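Ticket: Venue listing shows wrong capacity and old floor layout
Product: Pirkgate venue directory, owner account
Listing: Urnmont, Sturndale
Opened by: Hjørdis Fagerlund (venue office)
Assigned to: Hedvig Moen (Pirkgate listings support)
Opened: 27 March 2018
Status: Closed

Attachments (2)

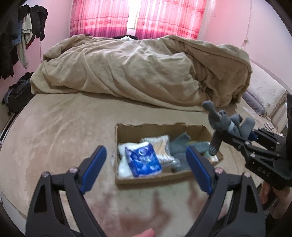
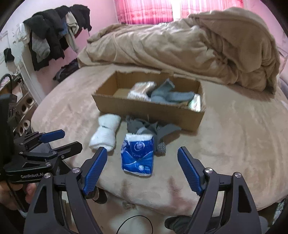
Attachments 1 and 2: open cardboard box on the bed

Problem as reported
Our public page says the Main Hall holds 100 standing. The right number is 200 standing, 100 seated. I changed it in the owner account last week and the account still shows my change, but the public page does not. The page also lists the Eide Room as part of the Main Hall. They have been hired out separately since August and have their own entrances. Two people have asked this week why we quoted them for two rooms when the site says it is one.

Reply, Hedvig Moen
Thanks, I can see both versions. The account has 200/100 for the Main Hall and the public page has 100 with no split. Before I change anything on our side, please try the following:
1. Open the listing in the owner account and go to Spaces.
2. Open Main Hall and check that the box marked "Use venue default" is off.
3. Save the space, then go back one level and save the listing as well.
4. Log out and look at the public page in a private window.
Let me know what the public page says after step 4.

Reply, Hjørdis Fagerlund
The box was on. I turned it off and saved both. The public page now says 200 standing but the seated number is blank. The Eide Room is still under the Main Hall. Search is also wrong. If I search Sturndale for venues that hold more than 100 we do not come up at all.

Reply, Hedvig Moen
Three separate things, so I will take them one at a time.

Seated number: your Main Hall has two seated layouts saved, Theater and Banquet. Theater is set to 100 and Banquet is empty. The public page reads whichever is first in the list, and Banquet is first. Either fill in Banquet or drag Theater above it.

Eide Room: it was set up as a section of the Main Hall when the listing was first made. Owners can't change a section into a space, so I have to do that here. I need the standing number, the seated number and whether it has its own bar.

Search: results are built from a separate index that updates overnight. It should have the new number tomorrow morning. Please leave this one until then.

Reply, Hjørdis Fagerlund
Moved Theater to the top and the 100 is showing. We don't do banquets in the Main Hall so I deleted that layout.
Eide Room: 28 seated, boardroom style. No standing events in there. No bar, but drinks can be brought up from the Main Hall bar.

Reply, Hedvig Moen
Eide Room is now its own space with 28 seated. I left standing blank and set it to "Not offered" so it won't fall back to the venue default. Bar is set to "By arrangement". The old section is gone from the Main Hall. Your photo gallery was tied to the Main Hall and has stayed there, so the Eide Room has no pictures until you add some under Spaces > Eide Room > Gallery.

Reply, Hjørdis Fagerlund
Checked this morning. Search brings us up for over 100 standing. Both rooms are on the page with the right numbers. The enquiry form still has only Main Hall in the drop-down.

Reply, Hedvig Moen
The form keeps its own list of rooms. I have refreshed it and can now see Main Hall and Eide Room in the drop-down. Please send a test enquiry for the Eide Room.

Reply, Hjørdis Fagerlund
Test sent and received, with the right room name in the subject line. You can close this.

Resolution
Venue default switched off for Main Hall. Seated layouts reordered by owner. Eide Room converted from section to space by support. Enquiry form room list refreshed by hand.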